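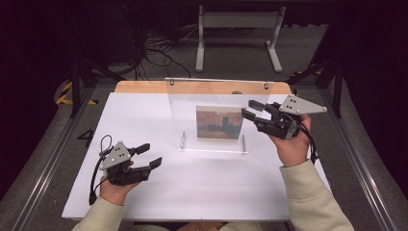
Seated work at a white tabletop, hands held above the surface.

Seated Work Review: Findings and Changes for the Spring

The Office of Workplace Health has completed its review of seated work at the Nedell campus and its two satellite buildings, Ravent and Haque. The report was accepted by the Director of Operations on February 11, 2026, and the full text is available from the office on request. This item sets out the main findings and the changes that employees will notice over the coming months.

The review was opened after a steady rise in requests for chair and desk adjustments. Such requests had been handled one at a time, often by whichever building manager happened to receive them, and no common record was kept. Employees in neighboring rooms could therefore receive different advice about the same complaint. A survey was sent to all staff in January, and 1,121 employees returned it. The office thanks everyone who took part, in particular those who added written comments, many of them long and very useful.

Discomfort in the neck and shoulders was the complaint named most often, followed by discomfort in the lower back. Wrist and forearm complaints came third overall but first among employees who work at fixed tables. Several respondents in that group wrote that their tables had been chosen for the room and had never been measured against the people seated at them. Others pointed out that a chair raised high enough to suit the table left their feet without support.

The comments also made clear that long periods in one position trouble people more than any single piece of furniture. Employees with newer chairs reported stiffness at the end of the day almost as often as employees with older ones. The review therefore gives as much space to breaks and changes of task as it does to equipment.

Furniture

The institution will replace 700 chairs, beginning with the Haque building, where the oldest seating is in use. The new chairs have adjustable seat height, seat depth and armrests. Employees who already have a chair issued on medical advice will keep it unless they ask for a change. Footrests will be stocked at the front office of each building and may be borrowed without a form.

Fixed tables cannot be altered as easily. Where a table is too high for seated work, the building manager will first try a higher chair with a footrest. If that does not solve the problem, the table will be placed on a list for replacement in the next budget year. Employees are asked not to place boards or blocks under table legs. Two tables in the Ravent building were found raised in this way during the review, and both were unsteady.

Breaks and working patterns

Supervisors are asked to plan seated work so that no employee remains at the same task for the whole of a morning or afternoon. The review does not set a fixed schedule, as duties differ widely from one department to another. A short walk to a printer or a meeting held standing may be enough in an ordinary office. Departments with continuous table work should arrange for employees to trade tasks during the shift — the office can help draw up a rotation where staffing is tight.

Work done with the arms raised and unsupported deserves particular care. The muscles of the shoulder tire quickly in this position, even when the hands hold very little. Where the task allows, materials should be brought closer to the body and the forearms rested on the table between movements. Employees who need to keep their elbows lifted for a long period should tell their supervisor, who may request a visit from the office.

Individual assessments

Rongrong Qiu has been appointed to coordinate individual assessments and will take up the post in the Surley wing of the main building. An assessment lasts less than an hour and takes place at the employee's usual desk or table. The employee is asked to work normally for part of the visit, and adjustments are made on the spot wherever possible. A written note of the adjustments is sent to the employee. Supervisors receive a copy only with the employee's consent.

There are 18 appointments open each week. Priority will go to employees who reported current pain in the survey and left their contact details, and to those returning from medical leave. All other employees may request an appointment through the staff services page or by leaving a note at the Surley reception desk. Employees on evening shifts should state their hours in the request.

Matters still under review

Lighting was raised in many of the comments but was outside the scope of the survey. Glare from south-facing windows at Ravent was mentioned repeatedly, and the office has asked the facilities department to inspect the blinds there. Shared desks were also discussed. The review recommends that every shared desk have a chair that can be adjusted without tools, though the cost has not yet been settled.

Some respondents asked whether standing desks would be provided to all staff. The review does not recommend this at present. A small number will be available for trial in the Surley wing, and employees may book one for a full working day. Comments from the trial will be considered when next year's furniture budget is prepared.

Questions about chair delivery dates should be directed to the relevant building manager. All other questions about the review may be sent to the Office of Workplace Health, marked for the attention of Rongrong Qiu.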